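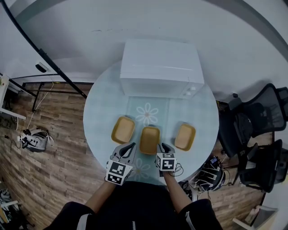 Can machines do kitchen chores yet? (loading the microwave, moving dishes)

Posted by brarnadlow_k, 2021-12-05

Hello all. I am reading this forum since October but it is my first topic, so please excuse my English. I work in a small canteen and my manager asks me if in the next years we can buy a machine which puts the dishes in the microwave, takes them out and places them on the counter. He saw a video and now he is very sure. I am less sure. My question is simple: does any of you have real experience with such chores, at home or at work? I don't mean a dishwasher or a vacuum robot. I mean two arms and ordinary dishes.

Reply by Illés

Welcome. My short answer is no, not for a canteen. I have seen arms that take a dish and put it down again very nicely, if the dish is always the same and stands always in the same place. Then somebody leaves a spoon in it and the whole program stops. With a microwave you have also the door, and the door is the worst part. A person pulls it with one finger and holds the dish with the other hand, without thinking. For a machine these are two jobs at the same time.

Reply by juvska22

I don't agree completely with Illés. What he describes is the old way, where every movement is written by a programmer. Now people do the chore themselves with grippers in their hands, the movements are recorded, and the machine learns from this. Small differences in the position of the dish are then less of a problem. I help with this kind of work two evenings a week, and our last set has 1022 recordings, only with dishes and a microwave.

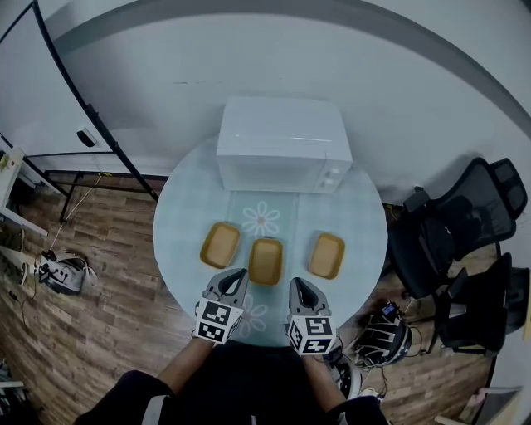
Microwave task, three yellow dishes in a row, one gripper in each hand.

When I began I was very slow. You lose the feeling of your fingers completely, you have only two tips which open and close. A shallow dish with a rim is quite friendly, you can take it by the edge. A flat plate on a table I could not lift at all in the first evening.

Reply by Illés

Thank you, it is interesting, but I think you are making my argument for me. 1022 recordings for one microwave and one kind of dish? The canteen of our friend has maybe soup bowls, plates, glasses, and a different microwave. Must he record everything again?

Reply by juvska22

Not everything. Some part of the learning goes over to new dishes, how much I cannot say, I am not the one who does the training. I said only that position is less of a problem than you wrote. For soup I would not put my hand in the fire, and also not my carpet.

Reply by Apolinar Robles

I come from the shop-floor side. At Hirden we have had an arm for 4 years which takes parts from a tray and puts them in a press. It is a good machine and I would not give it back. But the trays are made for the arm, with a pocket for every part. We changed the work until the machine could do it. In a kitchen you can do the same up to a point: one type of dish, marked places on the table, a door which opens with a button. The question to the manager should be if he is ready to change his kitchen.

Reply by brarnadlow_k

Thank you, this helps me a lot. We have three types of plates and none of them came from the same shop, so I think I know his answer already. @juvska22, may I ask how it is with the speed? At noon we have a long line of people and each dish gets only a few seconds of handling.

Reply by juvska22

When I do it with the grippers I am clearly slower than with my hands, and the machine will not learn to be faster than what I show it, at least not by itself. For your noon line I would not try. At home, in the night, when you sleep and it may take one hour to clear the table, there I see it sooner.

Reply by Illés

On this we agree, finally. At home in the night, yes, perhaps. But who pays the price of a car to have the table cleared slowly?

Reply by Apolinar Robles

My mother would. She has bad wrists and a full dish is heavy for her. Please don't look only at speed and money.

Reply by Illés

You are right, I was thinking only about the canteen. For a person who can't lift the dish, slow is fine. I would still want to see it work with her dishes and her microwave before I believe it.

Reply by brarnadlow_k

I have told my manager what you wrote. He wants now to know the price of the button for the door.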